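Stindton toy library asks the town to put its pigs away

STINDTON - Stuteo, the toy library on Montoya Street, will spend April persuading people to tidy up. Its Put It Back campaign opens on Thursday at 10 am, and there will be biscuits for anyone who returns a jigsaw with all its pieces.

The library lends 1,422 toys to families in Stindton and Drokum. A good many spend their working lives under sofas. The campaign offers a cure in the shape of a small two-tier wooden shelf, a few pink pigs and some very cheerful little trucks.
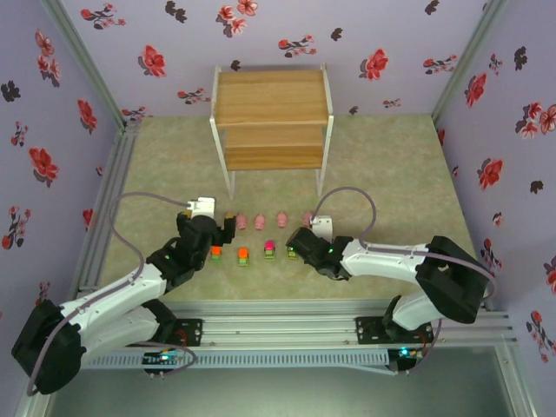

Families who sign up will borrow a shelf and a set of toys for 2 weeks. The rules fit on a postcard. Toys come out, get lined up on the floor and are played with for as long as anyone likes. Then they go back on the shelf before tea. Pigs may go on top and vehicles underneath, although the library accepts that some households will see it differently.

"We tried asking nicely and we tried a poster," said Aliki Stamatopoulos, who runs Stuteo. "The poster is now missing as well." 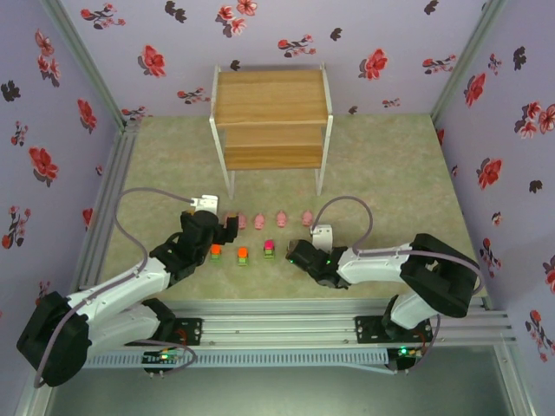
The shelf is low enough for a three-year-old to reach and too small to become a place for post, keys and cold cups of tea. Golnar Hashemi, who chose the sets, turned down several larger pieces of furniture on those grounds.

"Give a grown-up a big shelf and it's full of chargers by the weekend," she said. "A child with a small one will park a truck on it properly."

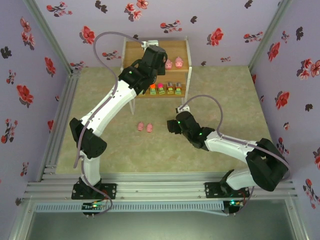 Two pigs on the top shelf, four vehicles on the lower one.

Stuteo has 100 sets to lend, paid for by a £3,000 grant and one unusually good cake sale. Members can book at the desk or by telephone. Non-members can join on the day, and should bring proof of address and, if possible, the child.

The trucks have painted faces and were picked by Segundo Castaño's Saturday playgroup, which rejected a sensible wooden tractor without discussion.

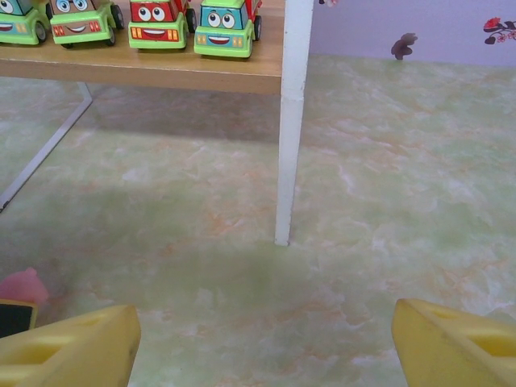
Sets come back to the library at the end of the loan for a wipe down and a head count. Lost pigs will be charged at replacement cost. Found pigs, including those from earlier loans, will be welcomed with no questions asked.

Press enquiries: Albane Cordier, Stuteo, Montoya Street, Stindton. Weekday mornings are best.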